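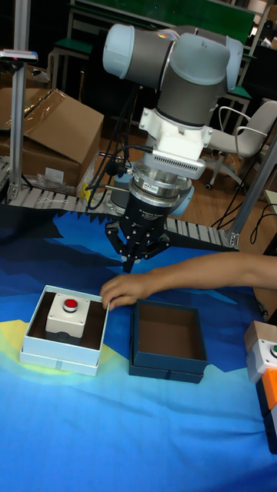 Sunee Thammasiri thinks a demonstration like the one at Pamov is a waste of an afternoon. Packing boxes is work a teenager can learn before the first tea break, she told me, and a firm that needs an arm with three fingers on the end to put a push button in a box has too much money.

I went to the same open day in October and came home with a different view, though I grant her the money.

What I liked was that they let people get close. At the trade shows I have been to, the robot stands behind a screen and does the same move 50 times an hour while a man with a headset talks over it. At Pamov there was a table with a cloth on it, a few boxes and button stations, and an arm above. People put their hands in. Achilleas Kouris, who ran our group, kept his talk to 14 minutes and spent the rest answering questions, some of which he could not answer. He said so each time.

The question I had brought was about sharing a table. Packing is fiddly. A box sits a little crooked, a part lies the wrong way up, and a person puts it right without thinking. For a machine each of those is a separate problem. I asked whether the arm was meant to do the whole job or half of it. Half, Kouris said, and on some days less than half. The person keeps the awkward bits and the arm takes the dull ones.

Sunee's teenager could do it, yes. I packed for Grube for 2 years when I was young, and I could do it too. By the second winter my wrists hurt at night. I never met anyone on that line over 50 who was there by choice. When people say a job is easy they usually mean the first hour of it.

I do have complaints. There was very little said about wages, and when Polyxeni Karagiannis asked what happens to a shift of 20 people when the arms come in, she was told that it depends on the customer. That is true and it is no help to the 20. I would also have liked to hear from someone who works beside one of these every day -- a packer, I mean, and one who was not picked by the sales office.

They plan another open day in the spring. I have asked Sunee to come with me and she has not said no.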